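Test Kitchen Notebook, Niltolcombe
Last updated: December

Friday entry - curry noodle broth, second round

The purpose of this session was to bring the Konder stall broth closer to the version served at the Brallano night market. The first batch was judged too sweet by all tasters.

Paste: 157 g shallots, dried chilies soaked in hot water, galangal, lemongrass, and shrimp paste toasted in a dry pan. The paste was fried in 848 g batches over low heat until the oil separated. The earlier batch was taken off too soon and tasted raw.

Coconut milk was cut to 400 ml per pot and added after the stock. Palm sugar was left out entirely. Recep Eren noted that the broth now carries the lemongrass more clearly but is thin by the end of the bowl. I agree.

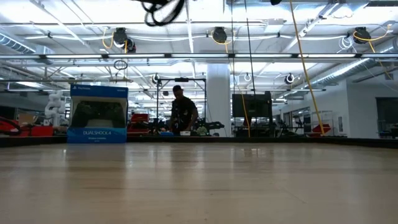 Noodles and toppings

Yellow noodles were blanched and held in 197 g portions. They softened badly after standing in broth - the Whiteley noodles should be tried next. Tofu puffs held up well. Cockles were not available and were replaced with shrimp.

To do: repeat with 450 ml coconut milk; test a half portion of rice vermicelli; ask Konder for their chili oil method.

Recent entries
- Satay marinade, turmeric levels
- Curry noodle broth, first round
- Flat noodles and wok heat

Contact the Niltolcombe test kitchen | Back to top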